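Chapter 4
Planning the Purchase of a Gripping Cell

After reading this chapter you should be able to:
prepare an equipment budget that separates capital cost from running cost;
write a handling requirement that a supplier can quote against;
draw up a parts list for a trial before any order is placed;
compare two quotations that have been laid out differently.

4.1 The scope of the decision

A gripping cell is bought as a set of items that depend on one another. The arm is usually the largest single line in the quotation and it receives most of the attention. The gripper, the wrist camera, the mounting plate, the cabling, the work surface and the guarding are often grouped under one heading such as "accessories" or "integration". A buyer who accepts this grouping cannot tell which items are included, which are optional and which have been left out.

The first task in planning is therefore to break the purchase down. Each item should have its own line, its own price and its own delivery time. Where an item wears in use, the price of the replacement part should be entered beside it. Finger pads and camera cables belong in this group – both are cheap, and both can stop a cell when there is no spare on the shelf.

4.2 Capital cost and running cost

Capital cost covers everything that must be paid before the cell does useful work. It includes delivery, installation, the first round of training and the time of the buyer's own staff during acceptance. Running cost covers power, spares, software renewals, cleaning and the hours spent teaching the cell to handle new parts.

Melquiades Ayala, whose planning sheets for the Brullton works are used throughout this part of the book, sets aside 10 per cent of the capital figure for changes made after installation. He enters this sum as a separate line. If it is spread across the other items it tends to be spent before the cell is delivered, and no record remains of what it was for.

4.3 Writing the handling requirement

A handling requirement states what is to be picked up, from what surface, and where it is to be put. It should give the range of sizes, the range of weights, the softness of each part and the finish of its surface. Round parts need a separate entry, as they can roll when a finger touches them to one side of the centre.

The container must be described as fully as the part. Its height, the width of its opening and the shape of its rim all limit the path that the fingers can take. The requirement should also say whether the container is fixed to the work surface or free to move. At Brullton the first requirement left this out, and the two suppliers, Avevo and Majumder, quoted for different arrangements. Their prices could not be compared until both had been asked to quote again.

4.4 The trial before purchase

A trial should be agreed in writing and paid for where necessary. The Brullton plan allowed 9 working days, with 30 attempts for each part on the list. The record sheet, known there as the Grostotby sheet, had one row for each attempt and columns for the part, the starting position, the outcome and any action by the operator.

Trial parts need not be costly. Ordinary household goods are widely used to test reach, finger opening and camera view. The items chosen should differ in shape and surface, and the same items should be used with every supplier. Views from the wrist camera should be kept with the record sheet, as they show how much of the work surface is hidden by the fingers when the gripper is close to a part.

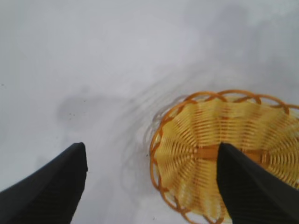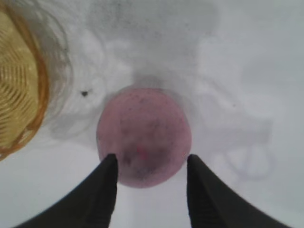 Figure 4.1 Wrist camera views during handling work with a yellow container. First view: gripper open, with one finger over the container. Second view: round pink part held between the fingers.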